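How Does a Movie Get onto the Big Screen?

When you sit in a movie theater, the picture in front of you comes from a small room behind your head. It is called the projection booth. Turn around next time and look for a little window high up in the back wall. The light comes out of there.

What is a film print?

For most of the last century, movies were kept on long strips of clear plastic called film. Each strip holds thousands of tiny photographs in a row. Each photograph is a little different from the one before it. In one, a dancer's foot is on the floor. In the next, it is a tiny bit higher.

A projector shines a bright lamp through the photographs, one at a time, and a lens makes them big. It shows 24 photographs every second. Your brain can't keep up with that many separate pictures, so you see the foot move smoothly.

Why are there reels?

A whole movie is too long for one ordinary reel. The film is wound onto several reels, and each one runs for less than half an hour. Older theaters have 2 projectors side by side. When one reel is nearly finished, a small dot flashes in the top corner of the screen. That tells the projectionist to get ready. At the second dot, the other projector takes over. If it is done well, the audience doesn't notice.

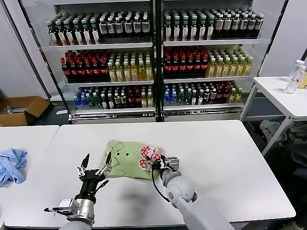
The person who does this job has to watch the corner of the screen very closely. Young-sook Cha runs the projectors at the Heo Theater in Skasitz, a small town at the end of the railroad line. She learned the job from Tae-yang Joo, who ran them for 30 years before her. The Heo has 445 seats, and in December it shows old musicals every Thursday night.

"I have seen the ends of a lot of reels," she says. "I don't always remember the middles."

What about the sound?

On many film prints, the sound is on the film too. It is a thin wavy line that runs down one side of the pictures. A light shines through the line, and the projector turns the changes in the light into sound. The very first movies had no sound on them at all. A piano player or a small band sat near the screen and played along.

Do theaters still use film?

Most theaters now use digital projectors. The movie arrives as a computer file, often on a hard drive in a strong case. There are no reels to change. Some theaters keep their film projectors as well, so they can show old prints.

Words to know

Booth: the room where the projector is.
Lens: a piece of curved glass that bends light.
Print: a copy of a movie on film.
Reel: a wheel that film is wound around.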